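How Does a Mobile Game Get Made?

Tapping a game on a phone takes a second. Making that game can take a team of people years. This page follows a small game called Milden from the first idea to the day it reaches players.

Step 1: The idea

Every game starts with a question the player has to answer. In Milden, you run a mail route through a town called Rostitz, where the streets change places at night. The question is simple: how do you deliver a letter when the address has moved?

The designer, Flora Farquharson, wrote the rules on paper first. She drew the town on cards and asked friends to move a button from card to card. If they got bored, she changed a rule and tried again. This kind of test is called a paper prototype.

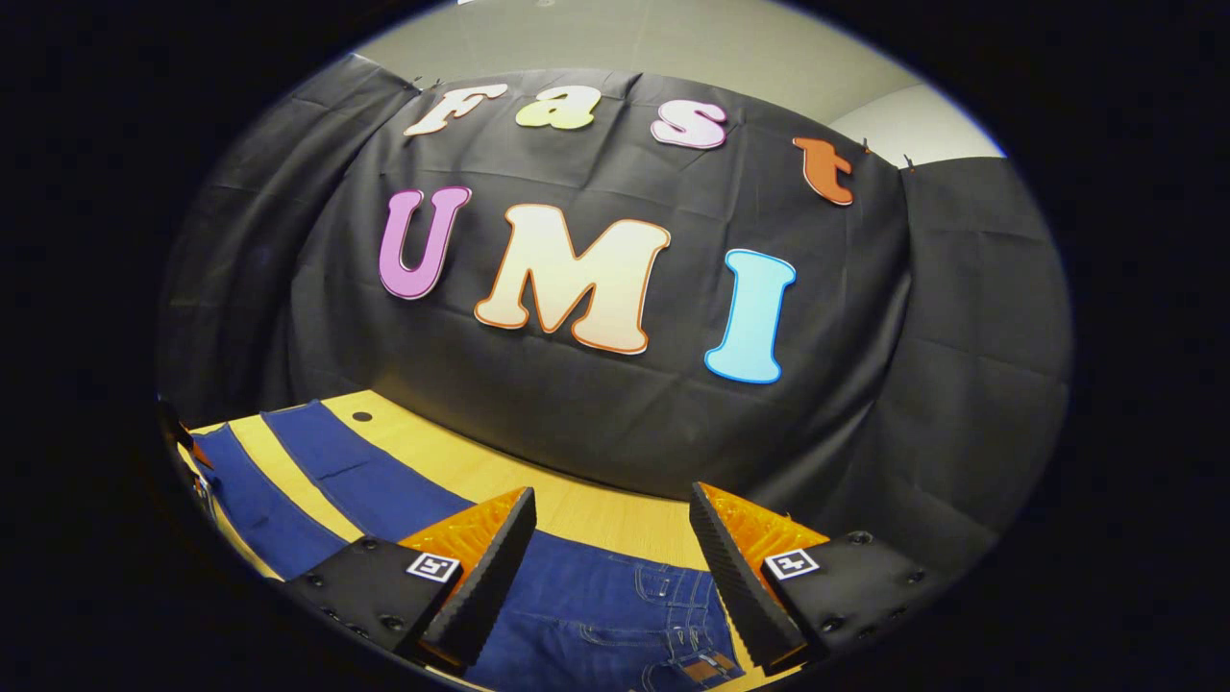
Black cloth held up along the top with clips.

Step 2: The code

A game is a long list of instructions for the phone. Programmers write these in a special language. One instruction might say, "If the player taps the door, open it." Another might say, "If the bag is full, the player can't pick up more mail."

Most teams don't write everything from nothing. They use a game engine, a set of tools that already knows how to draw shapes, play sounds, and make things fall. The Milden team uses an engine called Aseo.

Step 3: The art

Artists decide what everything looks like. They begin with rough sketches and pick the colors later. A phone screen is small, so the shapes have to be easy to tell apart. A mailbox that looks like a trash can will confuse people.
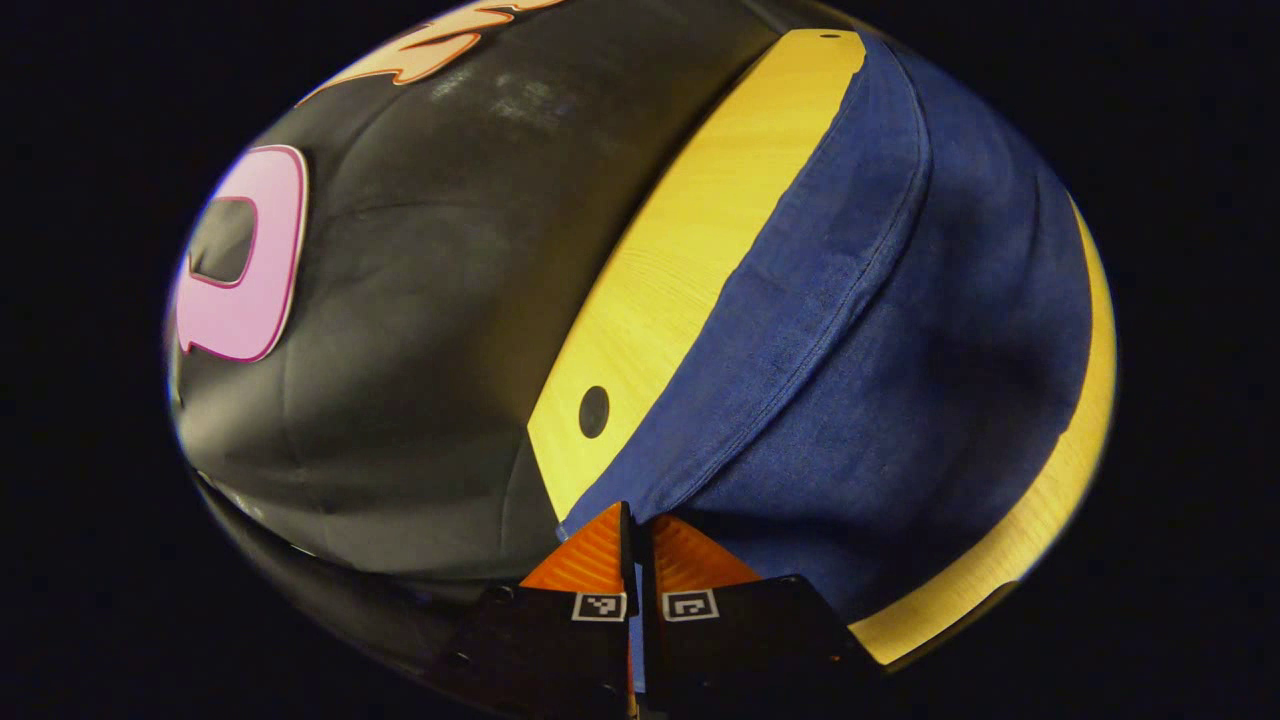
Characters take the longest. Each one has to walk, stop, turn, and wave, and each movement is made from a row of slightly different pictures shown very fast. The main character in Milden, a mail carrier named MacKinnon, has 444 of these pictures.

Clothes are part of the job too.
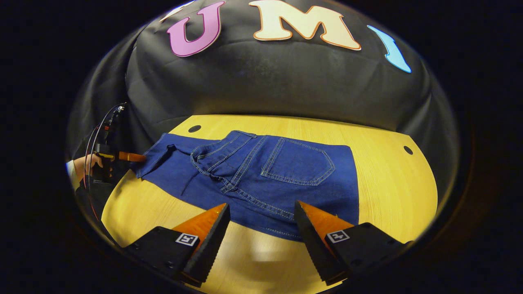 Artists often study real things before they draw them. They look for the few details that tell you what an object is, even when it is tiny. On a pair of jeans, that could be the light tan stitching around a back pocket with a pointed bottom, or the belt loops on the waistband. MacKinnon's pants are 14 dots tall on the screen, so only the pocket made it in.

Step 4: Testing

Testers play the game over and over to find mistakes, called bugs. In one bug, MacKinnon walked through a wall and kept going — straight off the map. A good tester writes down exactly what happened so a programmer can make it happen again and fix it.

Step 5: Release

The finished game is sent to an app store, where it is checked before anyone can download it. Milden came out in April. The team is now working on an update with two new streets.

Words to know

Prototype: an early version made to try out an idea.
Engine: a set of tools for building games.
Bug: a mistake in a program.
Update: a newer version of a game.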